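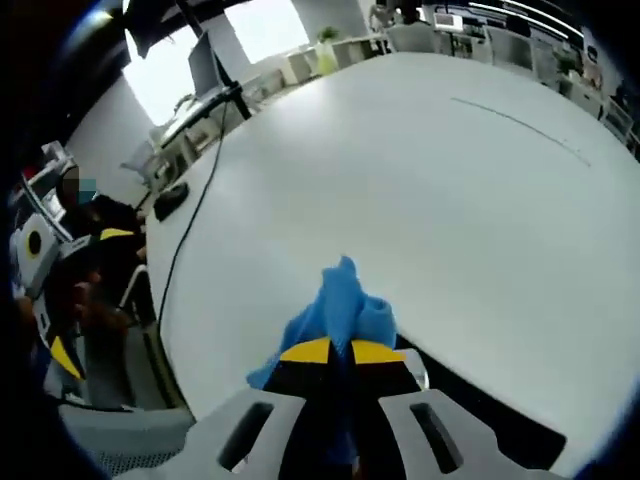 How to wipe down a white desktop without leaving streaks

White desks show everything: coffee rings, pencil, the gray film that builds up where your wrists rest. A weekly wipe takes five minutes and keeps you from having to scrub later.

What you need

Two soft microfiber cloths, one for damp and one for dry
A spray bottle with 200 ml of lukewarm water and two drops of dish soap
A melamine sponge for marks that won't come off
A pencil eraser

Steps

1. Clear off papers, cups and anything else you can lift. Switch off the monitor. If it is on an arm, swing it up or to the side so you can reach the back edge of the desk.

2. Unplug the mouse if it has a cord and set it on a chair. Lift long cables and drape them over the monitor arm. Pushing them around with the cloth just moves the dust along with them.

3. Dry wipe first. Bunch the cloth loosely in your hand and pull it toward you from the back edge, then shake it out over a trash can.

4. Spray the damp cloth, never the desk. Water that runs into a seam can swell the board underneath.

5. Wipe in long, overlapping passes. On a rounded top, do the middle first and then follow the curve of the edge in one go. Refold the cloth when the side you are using turns gray.

6. Dry right away with the second cloth. Most streaks come from skipping this.

Thin dark lines

Try the eraser first. Pencil lifts off in a few strokes. If the line stays and you can feel it with a fingernail, it is probably a seam or a scratch, and rubbing won't help. For ink, use the melamine sponge with very light pressure. It is a fine abrasive and will dull a glossy finish.

Cables and mouse

Run the damp cloth along each cable with the plug pulled out, then let it dry before you plug it back in. Wipe the underside of the mouse too, especially the feet.

Wash the cloths warm, with no fabric softener. Softener coats the fibers and the next wipe will smear.

Tip on refolding the cloth from Archana Kanaujia.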